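Ticket 50: Sim grasp misses on layered block, wrist view
Project: Seronside arm (shared workshop)
Opened by: Ebuka Iyamu
Assigned to: Akinyi Nzioka
Opened: 2 June 2023
Status: Open, workaround in place
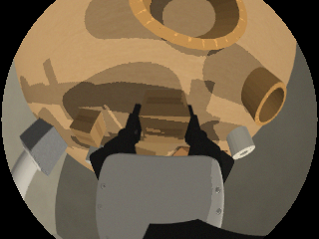
Simulated wrist view, fisheye lens model, layered wood block between the fingers.

Problem
Planner reports the block as centered, then closes with an offset toward the left finger. Repeats on every run with the full set of parts on the table. With the block alone, 30 runs gave no misses.

Setup
Sim build from the Plomstead branch. Default lighting, shadows on. Parts: layered block, small cube, wooden ring, wooden tube, gray spool. Gripper model unchanged.

Log

Iyamu: Reloaded the lens calibration and restarted. Same offset.

Nzioka: Is the mask picking up shadow? There are broad dark patches on the tabletop, including a large one just above the block, and the block has dark layers of its own. Please dump the segmentation output.

Iyamu: Dumped. Mask runs past the top of the block into the shadow. Centroid moves with it.

Nzioka: Turn shadows off and run 12.

Iyamu: 12 run, 12 good. Shadows back on, 9 of the next 12 missed.

Mazandarani: Shadows off hides the fault. The bench lamp will cast them too. I would keep them on and fix the threshold.

Nzioka: Agreed. Threshold is a fixed brightness value copied from the Tondport config, which was tuned for a white table. Replacing it with a depth cut above the table plane.

Iyamu: Depth cut loaded. Block mask is clean. The spool now drops out of the parts list. Its position is at or very near the table edge, so the plane crop may be removing it.

Workaround
Depth cut on for the block only. Old threshold for everything else.

Remaining
Widen the plane crop and retest the spool.
Repeat the shadow test on the real arm. Duggan has the bench key.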